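Ticket 2669: Arm won't finish "clear the sink" in the kitchen sim
Status: open, waiting on me
Product: Lultham task runner, Brukau kitchen pack
Opened: Apr 30, 2021

Hi again! Me with the sink problem. I did everything on the list you sent back and I'm pasting my notes in, sorry for the length.

What I'm trying to do: the arm should get a lime out of the sink and put it in the wooden bowl on the counter. That's the whole chore. My kid could do it at three (with some complaining), so I figured it would be my warm-up before the dishes. Ha.

What I get: the arm swings over the basin fine, stops, and then the run times out at 90 seconds. No error, just "goal not reached." I ran it 300 times overnight and it got the lime into the bowl in 189 of them, so it CAN do it, which is kind of the maddening part.

Things I tried:

Reset the scene to defaults. No change.

Turned off the window lighting in case the camera feed was washed out. Slightly worse, if anything?

Swapped the lime for the lemon from the Dravwood produce set. Lemon is better! It's bigger, so maybe that's it, but I don't want to fix this by only ever washing lemons.

Raised the approach height so the wrist clears the faucet. This helped the most. A bunch of the failures in the log are the planner refusing to go down because it thinks it'll clip the spout. The rest I can't explain. It closes the fingers early and then sits there.

So my questions. Is the collision shape on the faucet a big box around the whole thing? And is there a setting for how early the gripper closes, or do I have to dig into the Qian config for that? I opened that file once and closed it again pretty fast.

You asked whether I'd trust this on a real counter yet. Nope, not with my good glasses in there. Wiping a table, sure, maybe by August. Anything down in a deep sink with a tall faucet behind it, I'd still rather roll up my sleeves.

Default start pose and scene attached, log to follow when the upload stops choking on it.

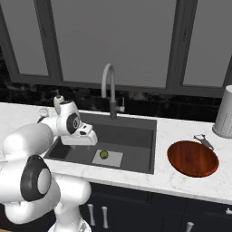
Oh, and I'm still on the old build of the runner, so if updating is step one just say so and I'll do that tonight before I touch anything else.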